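Paint the Inside of Your Closets!

By Funmilayo Bashir
Apr 15, 2021
142 shares | 3 comments

I have an opinion about closets, and I've been boring my family with it since August, so now it's your turn. Paint the inside. Paint it a real color, on purpose, before you touch another wall in the house.

Most of us treat the closet as the place where the leftover primer goes. Mine was a sad builder beige with a scuff at hip height from thirty years of hangers and vacuum cleaners. Then I had most of a quart of Kakbridge left over from the front door — a deep, loud blue my sister Ifeoma calls "swimming pool at night" — and one free afternoon. Two coats later I was standing in the hallway opening and shutting the door just to look at it. 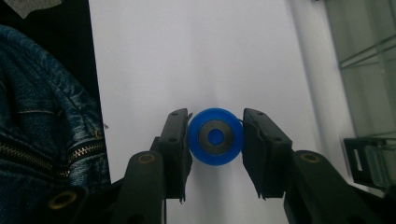

Blue, and not a shy one.

What I love is how little is at stake. A living room is a commitment. You have to live with it at breakfast, and so does everybody who visits. A closet you see for ten seconds at a time, so you can go as bright as you like and never get tired of it. I'd never put mustard in my bedroom, but the coat closet? Mustard, and I adore it!

People tell me dark colors make a small space feel smaller. Sure, maybe, but who is trying to feel roomy in there? You're getting a sweater. 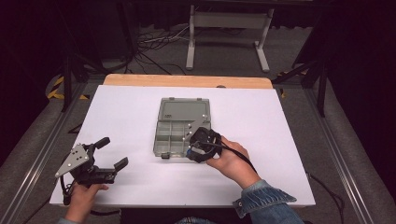 And it's cheap, which matters to me a lot. I've seen closet systems quoted at 3,000 dollars, with the soft-close drawers and the little lights, and I'm sure they're lovely. My blue closet cost me a roller cover and a roll of tape. If you don't have leftovers, ask at the paint counter for the mistints. I found a coral from Rusora that way, and it's now the inside of the linen cupboard.
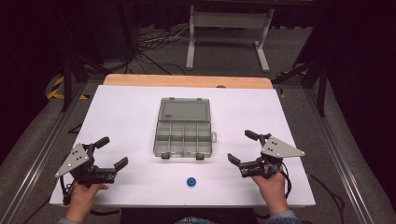
Do the prep, please, even though it's only a closet. Take the rod down, fill the holes, wash the walls and let them dry before you start. All the screws and shelf pins come out too, and they need somewhere to go while you work. A clear-ish plastic box with a lid and a grid of little compartments is perfect, one shelf's hardware to each, so that everything goes back where it came from. I used a cereal bowl the first time and had to sort the whole lot on the floor.

Next up is the pantry. Ifeoma is voting for green, and I'm leaning toward a pink so strong it makes the soup cans look nervous.

COMMENTS (3)

Tansy_R: Did our hall closet in tomato red last weekend. My husband keeps leaving the door open!

Ifeoma Bashir: For the record, I said green or the mustard again.

porchlight: Do you paint the ceiling in there too, or leave it white?

Contact | © 2021 Funmilayo Bashir | Back to top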